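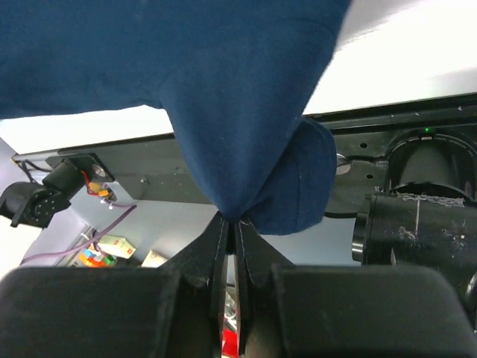 *By Norbert Halász, Kodura press desk. For release 26 September 2023.*

# Kodura puts off its garment-handling order and publishes the questions it wants answered first

Kodura, the uniform rental and laundry company, said today that it will not place a full order for robotic garment-handling cells this budget year. It will pay for a trial of two cells at its Deltbridge plant instead, starting in April, and it has put its buying terms in writing so that suppliers can decide for themselves whether to bid.

The company has looked at this kind of equipment before and walked away. Picking up one piece of navy knit fabric between two thin fingers is a fair start. Our customers pay for a garment that has been sorted, checked, folded and put in the right bag, and a grip at a single point is a long way from that. Most of the sales material we were sent spends its pages on the grip.

The plan considered this summer called for 126 cells across all Kodura sites. The case for it rested on a payback period supplied by the sellers, and our finance team could not rebuild that figure from our own numbers. The sums left out floor changes, spare parts, training, and the wages of the people who would stand nearby to clear missed picks. With those costs added, the payback date moved past the end of the warranty.

"I have no quarrel with robots," said Norbert Halász, who runs equipment planning at Kodura and wrote this release. "I have a quarrel with a spreadsheet that has no line for the afternoon when the thing stops. We know what our present folding line costs us on a bad day. I asked every bidder for the same number and got a brochure."

## What the trial will cover

The Deltbridge trial will use 493 garments pulled from normal stock, with the usual mix of sizes, wear and lint. Suppliers will not be allowed to choose them, press them or swap them out. Knits will be included. A soft shirt gathers up where it is held and the rest of it hangs however it likes, so the next step has to begin with finding a sleeve or a hem. We want to see that next step, again and again, on a night shift.

Flurnico and Kiều have both been invited to take part. Neither has been promised an order. Kodura will pay rent for the trial cells and will not sign an option to buy until the results have been read by the plant managers who would have to live with them.

## Terms for bidders

- Prices must cover five years, with service visits, software fees and replacement fingers listed on separate lines.
- A stop that needs a person counts as a stop, however short it is.
- Cables, connectors and joints must be open to our own mechanics. We won't accept a contract that makes a loose wire a paid call-out.
- Rates must be given for finished garments per shift. Picks per hour will be ignored.
- Any video sent with a bid must run at normal speed and without cuts.
- If the software license ends, the cell must keep running on the last version installed.

Two suppliers have told us that the license term is unusual. We think it is unusual to buy a machine and then rent permission to switch it on, and the term stays.

## Money and jobs

The amount set aside for the full order goes back into general plant spending. Part of it will be used to repair the existing conveyors at Deltbridge, work that was postponed twice while the robot proposal was being discussed. No jobs depend on the trial and no savings from it have been written into next year's budget. Staff at the plant heard this at shift meetings before the release went out.

Kodura has made no decision about what follows. A good result would lead to a second, longer trial at a different plant. A poor one will be published too, with the stop log attached, and suppliers taking part have to agree to that before any equipment is delivered.

**About Kodura**

Kodura rents, washes and repairs work clothing for hospitals, kitchens and factories.

**Contact**

Norbert Halász, equipment planning, through the Kodura press desk. Bid documents are available on written request. Please don't send brochures.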